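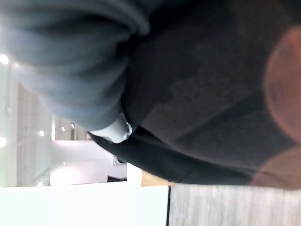
Grey sleeve and wristwatch, with the ceiling lights on behind.

Home News Workrooms Interviews Back issues Contact

Folding for a living: Kerubo Minja of Gumovo

Words by Sointu Pelkonen
2024-12-12

Kerubo Minja has been folding other people's cloth for most of her working life. She started in a hotel laundry, moved to a curtain maker, and now runs the finishing room at Gumovo, the linen hire firm in Plenthorpe. Tablecloths, napkins, aprons and loose covers come back from the wash and leave again folded, stacked and tied. Last month the room sent out 2270 pieces.

I asked her first whether folding is a skill or just a job that has to be done.

"It's both," she said. "Anyone can fold a tea towel. If you want 39 of them to sit in a stack that doesn't lean, you have to do each one the same way, and you have to notice when you've stopped doing it the same way."

She noticed it herself in her first year at the hotel. Her stacks were straight in the morning and crooked by four o'clock. The supervisor took one down, opened out every piece and showed her that the fold had crept over by the width of a finger between the bottom and the top.

"I was cross, but she was right. I had been matching each one to the one before. So if one was a bit out, the next was a bit more out. You need something that stays put to measure against."

What she measures against now is a plain wooden board. She has used one since the curtain maker's, where the boards were cut from offcuts and shared between three people. The cloth goes over it, the sides come in to the edge, and the board slides out.

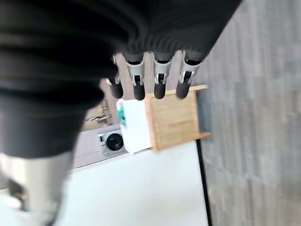
"People think the board is for beginners," Minja said. "I've been doing this a long time and I still want it on the table. Your eye gets tired. The board doesn't."

She is particular about what the board is made of and what has been done to it. Paint comes off on pale linen. Varnish is all right when it is old but tacky in warm weather when it is new. She likes bare wood, sanded until she can draw a stocking over it without a snag, and wiped with a barely damp cloth at the end of the day. A board with a split goes straight in the bin. She once lost a whole set of cream napkins to a splinter she couldn't see, and the customer, a restaurant called Musance, was very decent about it.

Size matters as well. For napkins she wants a board a little narrower than the finished fold. For aprons she uses a longer one and deals with the ties first, crossing them over the bib and tucking them under. Tablecloths are too big for any board until they have been folded twice by two people.

I asked how two people learn to do that together.

"You walk towards each other and don't talk," she said. "Well, you can talk, but you don't talk about the cloth. If you're giving orders it goes wrong. One person leads with the right hand and the other one copies, and you keep to that all day. If you swap over, you twist it."

The finishing room was rearranged in January. Before that the cloth came in at the same end as it went out, and clean stacks were forever being moved to make way for trolleys. Now it travels in one direction. Minja drew the plan on the back of a delivery note and kept the note. She also asked for brighter lighting, which took longer to be agreed than the rest of it put together. 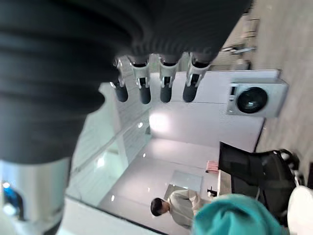 "I wanted space to stand back," she said. "You can't tell if a big cloth is straight when your nose is over it. You need two steps behind you with nothing to trip on."

Floors come up often when you talk to her. A corner that touches the floor means the whole piece goes back to the wash, and she doesn't make exceptions for small corners. The firm's heaviest cloth, a cotton weave it calls Mbwambo, is the worst for this, as it slides off a table under its own weight. Gumovo has 467 pieces of it. She would happily have fewer.

"It looks lovely on a long table. Folding it is like arguing with a horse."

New starters spend 20 minutes on nothing but napkins before she lets them try anything else. She doesn't correct them much in that time. She prefers to let them build a small stack, turn it sideways and see for themselves which ones stick out.

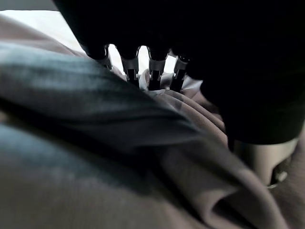
Picking up is the part she thinks most people get wrong. They grab a handful out of the middle of a heap, shake it and hope a corner turns up. Minja would rather they went slowly. A small pinch of cloth, gathered up in a tuft while the rest stays draped where it is, gives you something to work from – you can run along from the tuft until you reach a hem, and follow the hem to a corner. After the first corner, she said, the second is always at the other end of the same edge, and it surprises her how many people let go and start searching again.

"Don't let go of the first one. I must say that ten times a day."

Does she fold like this at home? She laughed. The towels, yes. The sheets get done if her sister is visiting, and the fitted ones are rolled up and pushed to the back of the cupboard.

"I know how to do a fitted sheet," she said. "I can do it very well. I'm not paid to do mine."

She had a delivery to get ready for the afternoon and wanted the table back, so we stopped there.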